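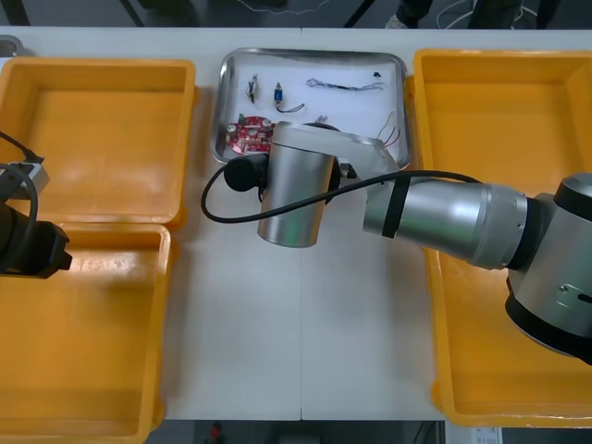 Last updated: January 2019

Every cook I know has been told never to put a tomato in the refrigerator. I believed it for years and passed it on to people who hadn't asked. Now I think most of us are repeating something we never tested.

The rule makes sense for a tomato picked ripe and eaten in a day or two. How many of those do you buy? The ones at the Grollow market in April have already spent a good part of their lives in a cold truck. Telling me that my kitchen shelf will protect their flavor is a bit late.

Last summer I bought a 4-pound box from the Lauritsen stand and split it. Half went on the counter and half in the refrigerator once they were fully ripe. I let the cold ones sit out for an hour before dinner and served both, sliced, with salt. My guests argued, and they did not agree on which was which. The counter half, meanwhile, had started to leak and draw flies.

I'll grant the other side one thing. A hard, pale tomato should stay out until it softens, and chilling it early does seem to leave it mealy. But that is advice about unripe tomatoes, and it has been stretched to cover all of them.

What bothers me is the certainty. A food column in the Rulcombe paper called refrigeration "a crime" and offered no comparison at all, only the writer's grandmother. I have nothing against grandmothers - mine kept her tomatoes in the cellar, at close to refrigerator temperature for half the year.

Buy them ripe if you can. Smell the stem end. If you won't eat them by tomorrow, chill them.

Comments

Grímur Bjarnason: The cellar point is a good one. Ours did fine down there well into fall.

skimitz643: One box is not a test. Still no cold tomatoes in my house.

Dee: What about cut ones? I always wrap those and put them in the fridge.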